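Svend Holst has run a pool hall for long enough to be wary of anyone who arrives with a tablet under one arm. In February it was a salesman from Zidura, offering a booking and membership app for 157 a month.

"He told me my customers wanted it," says Holst. "I asked him which ones. He'd not met any of them."

I had come to ask whether small venues can survive without going digital, a claim I've heard at every trade event this year and never seen properly backed up. Holst doesn't think much of it either. He takes bookings by phone and writes them in a diary behind the bar.

"If somebody rings at four and wants a table at six, I look at the page. It takes me less time than finding my glasses."

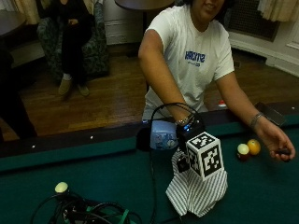
Leaning in over the green cloth.

He did try it once. A scheme called Mititz promised new faces through the door in return for a joining fee of 625, and he signed up for two years.

"I got a sticker for the window and a newsletter. Did trade go up? A bit, that first winter. It also rained for most of it, and people come in when it rains."

Flynn Rewi, who keeps the hall's accounts, is less sure that the diary is the answer. Younger players don't like ringing up, he says, and a missed call is a missed booking. When I asked how many bookings had been lost that way, he admitted he had no idea.

"That's the trouble with it," he said. "You can't write down the ones who never got through."

Holst heard this from the other end of the bar and shook his head. He has raised his table prices once since the Mititz business, and the regulars grumbled and kept coming. As for Zidura, the salesman has promised to ring again in the spring.

"He's got the number," says Holst. "He can ring up like anybody else."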